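Flatness and Grain of a Maple Work Board for a Block-Sorting Table

Emmanuel Kashindye
Workshop Practice, Grustenby College – project report

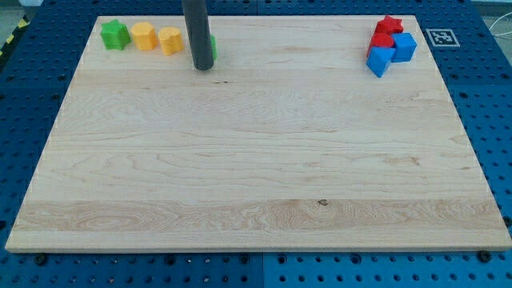
Figure 1. Maple board on the blue pegboard, coloured blocks along the far edge.

1. Purpose

The sorting table in the Wudmont room has a perforated pegboard top. Small blocks placed directly on it catch on the holes, and a star shape in particular will stop with a point in one. The aim of the project was to make a plain wooden surface that rests on the pegboard, can be lifted off without tools and stays flat enough for blocks to be slid across it.

2. Material

Maple was chosen over beech after a comparison of two offcuts supplied by Halvorsen. The maple was lighter in colour, so red, green, blue and yellow blocks all stand out against it. The grain is wavy and runs mostly along the length of the board. One small dark knot was left in, near the front and a little right of the middle, in a band of more figured grain (Figure 1). It was filled level and marked on the drawing as point K.

The blank was planed on both faces and left in the store for 9 days before the final cut. The edges were sanded by hand. No stain was used. The finish is one coat of Groltari clear oil, wiped off after 36 minutes.

3. Method

Flatness was checked with a steel straight edge and feeler gauges at 32 points laid out in a grid. Each point was measured along the grain and then across it. Readings were taken at 10:00 with the board on the pegboard, in the position in which it will be used.

For the sliding test, blocks were pushed by hand from the back edge to the front edge. A run was counted as clean if the block did not stop, tip or turn noticeably. The total was 129 runs. Star-shaped blocks, cubes and rounded blocks were all included, and several paths were set to cross point K.

4. Results

The largest gap under the straight edge was 0.3 mm, measured across the grain near the left end. Along the grain no gap exceeded 0.1 mm. All but four runs were clean. The four failures were stars which turned on one point, three of them in the figured band. None of the blocks stopped at the knot.

5. Discussion

The surface is suitable for the table as it stands. The figured band is slightly rougher to the touch than the rest – probably torn grain from the planer – and a cabinet scraper would have been a better choice there than more sanding.

The board is held only by its own weight. It moved when leaned on at one corner during setting up. Two short dowels in the underside, spaced to match the pegboard holes, would prevent this and still allow it to be lifted off. They were drawn but not fitted.

6. Further work

Fit the dowels, scrape the figured band, and repeat the flatness readings in July, when the room is more humid.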